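Progress report to the Wiltmont Fund, second period
Project: Less Packaging in Small Food Shops of Fultlow
Prepared by: Urho Valtonen, project coordinator
For: Iona Cairns, grants officer

Dear Iona,

I send you the report for the second period of our project. As you asked after the first report, I have kept the money part short and written more on what the shops told us. The full table of costs is in the separate spreadsheet.

## 1. Where we are now

The project works with small shops which sell fruit, vegetables and bread, and which have no head office to decide on packaging for them. At the end of the period 155 households are signed up to the reusable bag scheme, and five shops take part. Two of the shops joined in February, later than we planned, and for this reason their results are still thin.

The work plan had three parts for this period: the interviews with shop owners, the bag return point at Brelano market hall, and the printed guide. The interviews are finished. The return point is open. The guide is delayed, and I explain it in section 4.

## 2. Interviews with the shop owners

I made all the interviews myself, in the shops, mostly in the early morning before the customers come. Each took one hour or a little more. I had prepared a list of questions, but after the first interview I changed the order, as the owners wished to speak first of prices and only then of waste.

The main thing I learned is that the owners do not choose their bags in the way we had supposed in the application. We wrote there that price decides. In fact most of them buy from the same wholesaler where they buy paper rolls, labels and gloves, and they take the bag which comes with the order. One owner could not tell me the price of a single bag. She knew the price of the whole monthly delivery, to the cent.

The second thing is the wish to have something printed on the bag. Even a very small shop likes to have a picture or a pattern there, and fruit motifs are common. A plain bag is seen as cheap by the customers, or at least the owners believe so. This matters for us, as our reusable bag is plain gray cotton with only the name of the project on it. Two owners told me openly that they would not put it near the cash desk in its present form.

We have therefore asked for offers on a second version of the bag, with a simple drawing in one color. The extra cost can be covered from the line for printed materials, if you agree to this. I would need your answer before we order.

The third thing concerns thin film. The town recycling company accepts it only when it is clean and without food remains, and many households do not know this. They put the bag with the apple stickers and the wet leaves together in the container. The company then sorts out the whole load. We had one meeting with them and they were friendly, but they cannot change the rule this year.

## 3. The return point at Brelano market hall

The return point opened with a delay of two weeks, as the hall needed to approve the place for the container. It stands now beside the north entrance, close to the bread counter. People can leave there thin plastic bags of any color, and they can borrow a cotton bag without deposit.

By the end of the period 1714 plastic bags were returned. We count them by hand when the container is emptied. The counting is slow, but it gives us also the type of bag, and this is useful for the next steps. Thin fruit and vegetable bags are the largest group. Carrier bags with handles come second, and bread bags are few, probably as people use them again at home for sandwiches.

The cotton bags are a weaker point. They go out well and they come back badly. I do not see this as a failure in itself — a bag which is used at home is still in use — but the stock becomes small, and at the market hall it was empty on several mornings. We will try a small deposit in the next period, at this one place only, and compare.

A bag with a colored print, such as the pale green one with a small cherry-like motif, is harder to sell on as recycled film than a clear one without print. The price for mixed color film is low at present, and for us it means that the returned bags bring no income. In the application we did not count on income, so the budget is not touched.

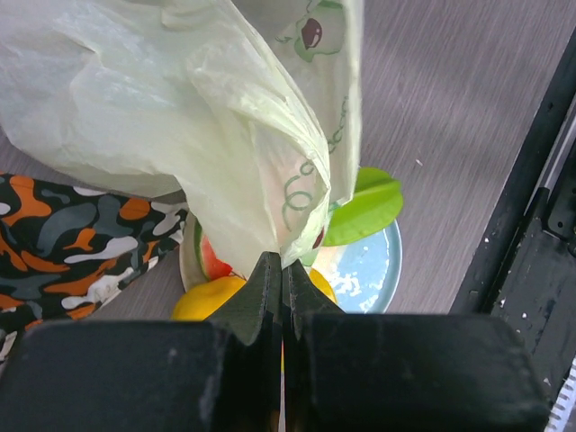
## 4. The printed guide

The guide for households should have been ready in this period. The text is finished and it was read by all participating shops. The delay comes from the translation. We had planned two languages, and the shops on the east side of town asked for a third. I found this request reasonable and accepted it, but I should have told you at that moment, and I am sorry that you read it only now.

The printing is offered by Shi, a small print house in Fultlow which also made our posters. Their price is inside the budget line. They need three weeks from the day when they receive the final files.

## 5. Money

Spending is a little under the plan. The difference comes from the guide, which is not yet paid, and from travel, where I used the bus more than the car. Staff costs are as planned. There is no change to the total sum requested.

## 6. Next period

- Finish the third translation and send the files to Shi.
- Start the deposit trial at Brelano market hall.
- Order the second version of the cotton bag, after your approval.
- Visit again the two shops which joined in February, and help them with the placing of the bags.
- Meet the wholesaler. He has agreed to talk, but not yet on a date.

I would be glad to have your answer on the printed materials line first, as the offer for the bags is valid only until the end of next month. The other questions can wait for our usual call.

With kind regards,
Urho Valtonen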